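The table still needs laying

Posted February 22, 2025

Every few months somebody tells me that housework is nearly finished as a human job. The latest was a man on the Clirkach train who had watched a film of a machine folding towels. I asked him how long the film was. He said 18 seconds.

I spent 37 years in catering, most of it at the staff canteen of a furniture works in Munley, and I have laid and cleared more tables than I could put a number to. So I judge these machines on tables. A table is a fair test. It is flat, it is the right height, and the things that go on it are made to be picked up.
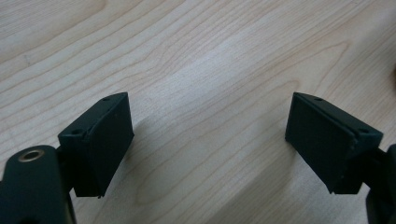
People who have never done the work think the hard part is the grip. Two fingers closing on a thing is old news, and factories have had it for decades. The hard part is everything the hand settles before it closes. How heavy is this? Is it full? Will it slide if I catch it low down? A new starter in the canteen got that wrong for a week or so and then stopped getting it wrong, and most of them couldn't have told you what had changed.

The machines are being taught in much the same way, by being shown. A person does the job over and over with a gripper in hand, and the recordings go into the training. I think that is sensible. It is certainly better than the old approach of writing a rule for every cup. But it does mean the machine knows the cups it has been shown, and I would like to see it with the odd saucer from the back of my cupboard. 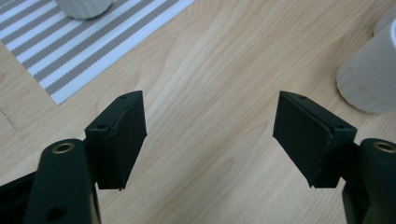

Then there is cloth. Mats ruck up, napkins stick together, and a tablecloth does whatever it wants. I went to an open day at Cemach last June and watched an arm clear a place setting. It did the mug well. It took 39 seconds over it, and then it stopped at the mat until a young woman came and moved the mat for it. Out of 5 tries it finished the whole job twice.

I don't say that to sneer. Twice is a good deal more than I expected, and on a shop floor, where the same part turns up in the same tray all day, I would trust it now. Homes are different — the tray moves, the part is sticky and there is a cat on it.

So my answer is not yet for the kitchen, and yes for some of the factory. I'd want to see a machine clear up after a family of four on a weekday morning before I changed it. Until then I'll go on doing my own table, and it takes me a couple of minutes.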